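Ticket 107 – Linen basket snagging fabric, shelf unit B
Opened by: Solange Andrade
Assigned to: Melaniia Hordiienko
Site: Graltamcombe, laundry room
Category: Furnishings / storage
Priority: Low
Status: Monitoring

Reported problem
Hand towels come out of the woven basket with pulled loops. First noticed in May. Affects the thin waffle towels most. Bath sheets are fine. Two pillowcases also have a snag near the hem. Same towels stored on the open shelf show no damage.

Steps already taken by reporter
Emptied basket, shook it out over the sink, ran a hand around the inside. Felt one sharp spot low on the back wall. Covered it with masking tape. Tape came off in two days.

09:40 – M. Hordiienko
Basket taken down and checked with a nylon stocking over the hand. The stocking caught in three places: the sharp spot already reported, one inside corner, and the underside of the rim. The sharp spot is a broken strand end pointing inward. The corner is a strand that has lifted but not broken. The rim catch is a staple leg that was never closed.

10:15 – M. Hordiienko
Broken end trimmed flush with side cutters and sanded with 110 grit. Lifted strand dampened, tucked back under its neighbor and clamped with a clothespin. Staple leg bent over with pliers. Left to dry until afternoon.

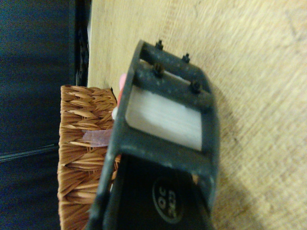 The weave matters for how any further repair is done. A plain over-under basket can take a replacement strand from the nearest edge with little trouble. On this one the strands are flat and glossy and run on a tight diagonal, close to a herringbone, so a new piece has to follow the slant and there is not much slack to work it through. Glue also holds poorly on a glossy face. If the corner lifts again, sand the contact area first, then use wood glue sparingly and clamp overnight.

15:30 – M. Hordiienko
Clothespin removed. Strand sits flat. Repeated the stocking test, full interior, 11 passes. No catch. Basket returned to shelf B with the bath sheets only.

Comment – S. Andrade
Can the waffle towels go back in? The open shelf is full and they are stacked on the dryer at the moment.

Reply – M. Hordiienko
Not yet. Use a cotton liner first. The Hattar liner in the supply closet was made for the old Promamance bins and is too deep, but the top can be folded down twice and tied at the rim. Wash it before use – it has been sitting next to the dryer lint bucket.

Comment – S. Andrade
Liner washed and fitted. It bunches at one corner but stays put. Waffle towels are in.

Related: ticket 66 (shelf unit B leaning, closed).

Next check: at the next linen change. If new pulls appear with the liner in place, look at the dryer drum before blaming the basket again.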